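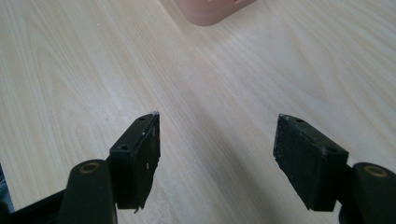
The Long Table at Cledside

Hello and welcome, and thank you for stopping by! I have been meaning to put up a page for our tables ever since we moved into the Cledside room in June, and I kept finding other things to do first (painting the door, mostly). So, a small gallery at last, with just the one picture in it to begin with, and more to follow when I get around to sorting them.

I should say that I am a little bit in love with wood grain. My grandmother kept a kitchen table that I used to trace with my finger all through supper, and I suppose I never grew out of it. When we were choosing something for the room I went through 24 samples from Pramard before I settled on a pale one, and I would happily have looked at 200 more if the others had let me.

Top of the page: the tabletop, with a pink something-or-other at the far side. The grain makes wide, nested curves on the left and then straightens out into long streaks toward the upper right — I could look at those loops all morning, and some mornings I do. The color is a pale cream with tan lines, and I find it very restful to work on.

A few people have asked how we look after a light top like this one. We wipe it down with a soft damp cloth and dry it right away, going along the grain, and we put a mat under anything hot. Twice a year it gets a very thin coat of the clear oil that Chaudhry sells in the small tins, and then we all stay out of the room overnight, which is harder than it sounds when you have left your glasses inside.

Still to come: the shelves from Gilau, the window seat (once the cushions are finished, and I am slow with zippers), and the old sewing cabinet that came up two flights of stairs with a great deal of groaning. If you have a table you are fond of, please do write and tell me about it — I love getting those letters and I answer every one, sooner or later.

Dagný Þorgeirsson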